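Search news and releases
Type a keyword

2 min read

01/09/2025

Lullesum opens its first seed library, with 93 varieties ready to borrow

LULLESUM – Gardeners in Lullesum can now borrow seeds the same way they borrow books. The new Lullesum Seed Library opens today inside the public library on Gilletti Street, and it is free to anyone who lives in town or works here.

The collection starts with 93 varieties of vegetables, herbs and flowers. There are plenty of old favorites like pole beans, sunflowers and butter lettuce, plus a few that take some patience (hello, celeriac!). Most of the seed was saved by local growers over the past two seasons, so these are plants that already know our clay soil and our late frosts.

We are thrilled to see this open. When the idea was first put to residents, 530 of them filled out the survey, and many wrote long notes in the margins about what their grandparents used to grow. Several of those plants are now on the shelf, including the Rekar bean, a flat, speckled climbing bean that families along the river have kept going for generations.

How borrowing works

Stop at the front desk and ask for a seed card. You don't need a library card, although we'd love you to get one while you're here. Each household can take up to 100 seeds per season, in any mix. Every packet comes with the plant's name, the year it was saved and short planting notes.

At the end of the season, let a few of your healthiest plants go to seed, dry the seed well and bring some back. If the crop fails, that's fine – slugs happen, and there are no late fees. Beans, peas, tomatoes and lettuce are the best choices for first-time seed savers. Squash and corn cross easily with whatever is growing next door, so please ask for the handout before you save those.

A helping hand from Tôn

The packets were printed by Tôn, the small print shop across from the library, on plain recycled paper. Tôn also designed the planting calendar that hangs by the desk, and copies are available to take home. Its drawings of seedlings are lovely and very handy if you have ever pulled up your carrots thinking they were weeds.

Donations welcome

Seeds from home gardens can be dropped off whenever the library is open. Please use paper envelopes or small jars, and write the variety and the year on each one. Hybrid seed can't be accepted, and neither can anything that has been chemically treated. Sturdy cardboard boxes, envelopes and clean jars with lids are also very welcome.

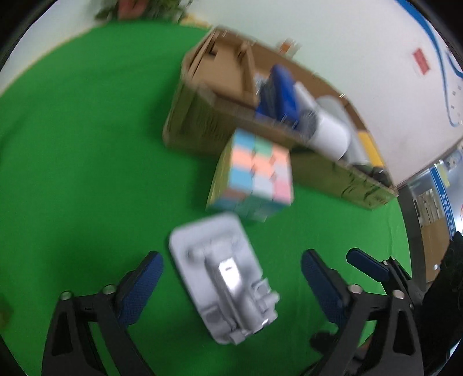 Coming up in February

The first seed swap will be held in the library's reading room in February, in good time for starting peppers and leeks indoors. Bring what you have, or come with empty pockets and go home with something new to try. Beginners will find a table for questions, and there will be soup.

To offer seeds or ask about group visits, stop by the front desk or call the library during opening hours.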